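We use cookies to keep this site running. By staying on this page you accept them.

July 2, 2023
By Berenice Arellano, Sorkmont

Sorkmont opens its bedding room in Hundham

I've been writing these announcements for Sorkmont for a while now, and I don't often get to write one about a bed! Our new bedding room in Hundham is open, and I'm happy to say it's the part of the shop I keep wandering back to.

The bed has a gray channeled headboard in a pale wood frame, and we've dressed it in cream, all the way across. Tadeo Huenchumán picked the bedding (he went through 40 covers, bless him) and wanted something soft-looking that would sit well against a plain white wall. 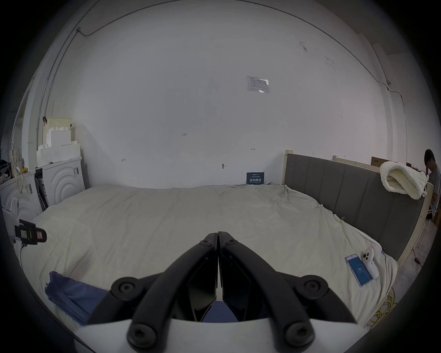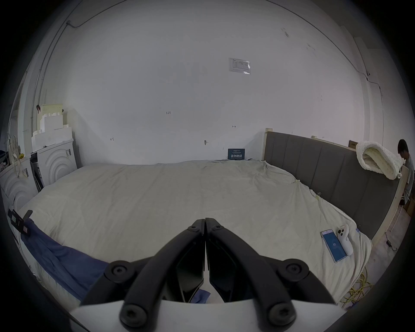
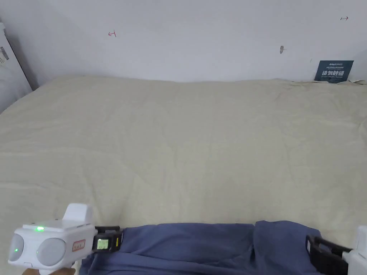 What's in the range

The Korletey line covers quilts, sheets and pillows, all in quiet colors — creams, grays and a navy I'd happily take home. We have 600 sets in stock to begin with, and another 1000 are due in December. Every set comes in a cotton bag you can keep for storage.

"I like a bed that looks slept in," says Tadeo. "A few creases never hurt anyone."

Come and see us

The bedding room is upstairs, past the lamps. Elikem Frimpong runs the floor and can talk you through sizes, fillings and washing. If you're with the press and want samples or prices, drop me a line at the Sorkmont office and I'll get back to you myself.

Sign up for our newsletter to hear about new arrivals.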